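A Table Should Be Left Clear

Opinion, by Pierina Messina

In my first office at Kalwood we were 6 people at one long table, and everybody kept their things on it overnight. I believed this was normal. Now I think a shared table should belong to the work of the day and to nothing else.

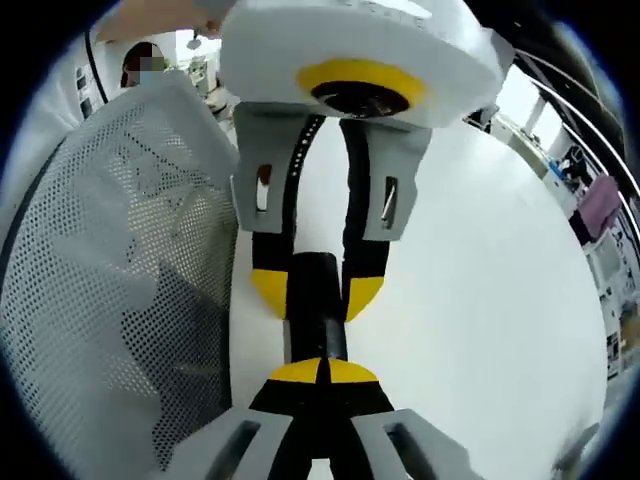
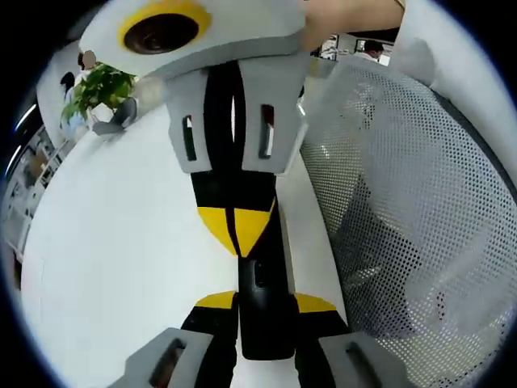

My colleague Eimear Phelan does not agree with me. She says that a clear table is cold, and that people need a cup or a plant to feel at home. I respect this, but a plant can stand on a shelf. When I come at 7 in the morning and must first move the papers of another person, I already begin the day a little angry.

I would ask only for one drawer each, and a chair that is pushed in at the end.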